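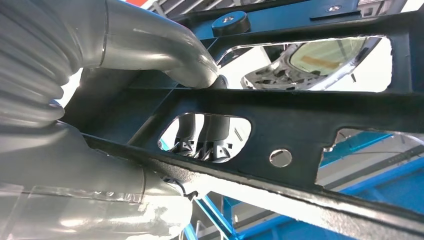
Two members of the Povard shared workshop have built a small robot arm that inspects the underside of a car on a lift, and the workshop began offering it to other members on 11 October 2024.

The arm, called Skorarell, was designed by Kerstin Sandberg and Knut Rieger. Work started in March. It has six joints and a reach of 40 inches, and it rides on a rolling base that is pushed under the raised vehicle by hand and clamped before use. A camera and a ring light are fitted at the wrist, behind a two-finger gripper.

In normal use the operator raises the car, sets the base on a floor mark, and starts a stored path. The arm stops at each point on the path, takes a picture, and moves on. A full pass covers 200 points and includes the frame rails, the crossmembers, the exhaust and the suspension mounts. Pictures are saved under the point number, so that one pass can be compared with a later pass on the same vehicle.

Sandberg wrote the path software. She said the main difficulty was glare. Stainless and aluminized exhaust parts reflect the shop lights straight into the lens, while a black frame a few inches away comes out too dark to read. The current version takes three exposures at each point and keeps them all. Blending them into one picture was tried and dropped, as it tended to smooth over fine scratches in the coating.

"You look through a cutout in a crossmember and there is a bright ceiling or wall behind it," Sandberg said. "The edge of the hole is sharp and everything next to it goes dark. We take the extra pictures and sort it out at the desk."

Rieger built the mechanical parts. The links are cut from aluminum tube, and the joint housings were printed at the workshop. The first set of housings cracked at the shoulder and was replaced with a thicker design using steel inserts. Total weight without the base is 300 ounces.

The motor drivers are Zorkus boards bought used. Rieger said two of them failed during testing and that spares are kept in the base.

Skorarell does not measure rust depth or coating thickness, and it does not judge what it sees. A person still goes through the pictures. The arm has no contact sensing beyond a current limit on each motor, and workshop rules require the operator to stay at the stop button for the whole pass. It may not be run with the engine on or with anyone under the car.

Members who want to use the arm must first complete a short session with Sandberg or Rieger. Drawings for the links and housings are in the workshop's shared folder. The path software will be added after the point numbering has been cleaned up.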